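Kapitel 7
Greifer und Kameras im Vergleich

7.1 Worum es in diesem Kapitel geht
7.2 Aufgabe, Versuchsplatz und Versuch
7.3 Auswahl der Prüfaufgaben
7.4 Finger und Fingerbeläge
7.5 Kamerastandorte
7.6 Auswertung und Protokoll
Übungsaufgaben

Voraussetzungen: Kapitel 3 (Kinematik serieller Arme), Kapitel 5 (Greifkräfte und Reibung), Abschnitt 6.2 (Kalibrierung einer fest montierten Kamera).

7.1 Worum es in diesem Kapitel geht

Wer einen Greifer kauft, bekommt ein Datenblatt. Darin stehen Hub, Schließkraft, Eigengewicht und zulässige Last. Mit diesen Angaben lässt sich ausschließen, was auf keinen Fall passt. Ein Greifer, dessen Hub kleiner ist als das Werkstück, scheidet aus. Ob ein Greifer, der nach dem Datenblatt geeignet ist, die Aufgabe auch bewältigt, geht daraus nicht hervor.

Besonders deutlich wird das bei biegsamen Teilen. Ein Netzwerkkabel wiegt wenig, und jeder handelsübliche Parallelgreifer kann es halten. Schwierig ist etwas anderes: Das Kabel liegt nicht zweimal gleich, der Stecker verdreht sich zwischen den Fingern, und der Mantel drückt seitlich gegen die Finger, sobald der Arm sich bewegt. Der Stecker muss außerdem in einer bestimmten Orientierung in die Buchse, und die Rastnase darf dabei nicht verkanten. Für keine dieser Eigenschaften gibt es eine Zeile im Datenblatt.

Deshalb werden Greifer erprobt. Dieses Kapitel behandelt, wie man solche Erprobungen anlegt, damit ihre Ergebnisse sich vergleichen lassen. Es geht um zwei Fragen, die in der Praxis oft vermischt werden:

Welcher Greifer löst eine gegebene Aufgabe besser?
Welcher Anteil am Ergebnis geht auf den Greifer zurück und welcher auf Kamera, Steuerung und Bedienperson?

Die zweite Frage ist die schwierigere. Wird ein Arm ferngesteuert, so misst man immer auch die Übung der Person am Bediengerät mit. Wird er von einer gelernten Regelung geführt, so misst man die Daten mit, an denen sie angepasst wurde. Ein Greifer kann in einer Reihe schlecht abschneiden, obwohl seine Mechanik in Ordnung ist -- zum Beispiel, wenn seine Finger der Kamera den Blick auf den Stecker verstellen.

Als durchgehendes Beispiel dient ein Versuch von Anitha Nambiar und Murali Varghese am Standort Jovulstead. Sie verglichen dort 2 Fingersätze an zwei gleich gebauten Armen. Der Fingersatz Drenby ist schmal und starr, der Fingersatz Iyengar breiter und an der Innenseite nachgiebig. Die Steuerung Drikholm blieb in allen Durchgängen dieselbe.

7.2 Aufgabe, Versuchsplatz und Versuch

Drei Begriffe werden im Folgenden streng getrennt.

Die Aufgabe beschreibt, was am Ende erreicht sein soll, ohne Bezug auf ein bestimmtes Gerät. »Der Stecker sitzt eingerastet in der vorgegebenen Buchse« ist eine Aufgabe. »Der linke Arm führt den Stecker in die Buchse« ist bereits eine Vorschrift für die Lösung und gehört nicht hinein.

Der Versuchsplatz umfasst alles, was während einer Reihe unverändert bleiben soll: Arme und deren Befestigung, Unterlage, Wände, Beleuchtung, Kameras und das Werkstück selbst. Auch die Führung der Leitungen an den Armen gehört dazu. Eine Leitung, die in einer Reihe straff und in der nächsten locker verlegt ist, kann die Bewegung des Handgelenks verändern.

Der Versuch ist ein einzelner Durchgang an diesem Platz, mit festgelegtem Anfangszustand, festgelegtem Abbruchkriterium und genau einem Ergebnis.

Bei zweiarmigen Plätzen kommt eine Überlegung hinzu. Stehen beide Arme auf einer gemeinsamen Schiene, so ist ihr Abstand bekannt und bleibt erhalten, solange die Befestigung nicht gelöst wird. Dafür überträgt sich eine Erschütterung des einen Arms auf den anderen. Getrennte Sockel vermeiden das, müssen aber nach jedem Umbau neu zueinander vermessen werden. Für Vergleichsreihen mit häufigem Fingerwechsel ist die gemeinsame Schiene meist die bessere Wahl.
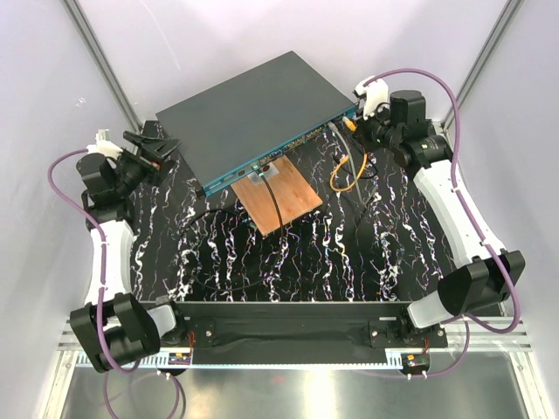

Abb. 7.1: Zweiarmiger Versuchsplatz mit Netzwerk-Switch. Beide Arme sind auf einer gemeinsamen Schiene befestigt; am rechten Ende der Switch-Front sind ein graues und ein gelb-oranges Kabel eingesteckt.

An Abb. 7.1 lassen sich mehrere Punkte erläutern, die in den folgenden Abschnitten wiederkehren. Der Switch steht schräg zu den Armen. Damit ist die Richtung, in der ein Stecker eingeführt werden muss, nicht parallel zur Schiene, und die Handgelenke müssen sich entsprechend drehen. Ein Greifer, der nur bei rechtwinkliger Aufstellung überzeugt, fällt an einem solchen Platz auf.

Die Tischfläche ist schwarz mit weißer, violetter und bunter Marmorierung. Für die Bildverarbeitung ist das ein anspruchsvoller Hintergrund. Ein dunkles Kabel hebt sich davon weniger gut ab als ein gelb-oranges, und helle Streifen können mit Kanten verwechselt werden. Wer Kameras vergleicht, sollte mindestens eine Reihe auf einer solchen Fläche durchführen und eine zweite auf einer einfarbigen. Wer ausschließlich Greifer vergleicht, wählt eine Fläche und behält sie bei.

Schließlich das Kabel selbst. Die lockeren Schlaufen auf der Unterlage gehören zum Anfangszustand und müssen im Protokoll beschrieben sein. Es genügt nicht, »Kabel liegt auf dem Tisch« zu notieren. Festzuhalten sind die Lage des freien Endes, die Richtung der ersten Biegung hinter dem Stecker und die Frage, ob sich Kabel kreuzen.

7.3 Auswahl der Prüfaufgaben

Eine einzige Aufgabe reicht für einen Vergleich selten aus. Nambiar und Varghese arbeiteten mit 4 Teilaufgaben, die einzeln gewertet wurden:

a) freies Kabelende von der Unterlage aufnehmen
b) Stecker in der Luft von einem Greifer an den anderen übergeben
c) Stecker in die vorgegebene Buchse einführen, bis er einrastet
d) Rastnase drücken und Stecker abziehen

Die Zerlegung hat einen praktischen Grund. Würde nur der Gesamtablauf gewertet, so zählte ein Durchgang, der schon bei a) scheitert, genauso wie einer, der erst beim Abziehen misslingt. Für die Wahl eines Fingersatzes sind das sehr verschiedene Befunde.

Beim Aufnehmen waren die schmalen Finger im Vorteil. Sie kamen flacher an das Kabel heran und berührten dabei seltener die Unterlage. Bei der Übergabe kehrte sich das Bild um: Die nachgiebige Innenseite hielt den Stecker auch dann, wenn der zweite Greifer ihn leicht versetzt erfasste. Beim Einführen lagen beide Sätze dicht beieinander, und beim Abziehen entschied vor allem, wie viel Platz neben dem benachbarten Stecker blieb. Ist die Nachbarbuchse belegt, stoßen breite Finger an, bevor sie die Rastnase erreichen.

Aus diesen Beobachtungen folgt keine Rangliste. Sie zeigen, dass die Antwort auf die Frage nach dem besseren Greifer von der Gewichtung der Teilaufgaben abhängt. Diese Gewichtung muss vor Beginn der Reihe feststehen und im Protokoll stehen. Wird sie nachträglich gewählt, so lässt sich fast jedes Ergebnis begründen.

Bei der Formulierung der Teilaufgaben ist auf ein eindeutiges Ende zu achten. Für c) wurde vereinbart, dass der Stecker nach dem Öffnen der Finger einem leichten Zug am Kabel standhalten muss. Der bloße Augenschein hatte sich als unzuverlässig erwiesen. Ein Stecker kann vollständig eingeschoben aussehen und dennoch nicht gerastet sein.

Ebenso ist zu regeln, was als Abbruch gilt. Am Platz in Jovulstead wurde ein Durchgang beendet, sobald sich der Switch auf seiner Auflage verschob. Solche Durchgänge wurden als misslungen gewertet und nicht wiederholt. Man kann das anders handhaben und das Werkstück fest verschrauben. Dann wird der Vergleich ruhiger, aber zu hohe Einführkräfte bleiben unbemerkt, sofern kein Kraftsensor vorhanden ist.

Merksatz: Innerhalb einer Reihe wird genau eine Größe verändert. Wer den Fingersatz wechselt, lässt Kamera, Unterlage, Kabel und Bedienperson unverändert.

In Abschnitt 7.4 werden die Fingerformen und die gebräuchlichen Beläge einzeln behandelt. Wer vor allem an der Anordnung der Kameras interessiert ist, kann mit Abschnitt 7.5 fortfahren; die dort benötigten Bezeichnungen wurden in 7.2 eingeführt.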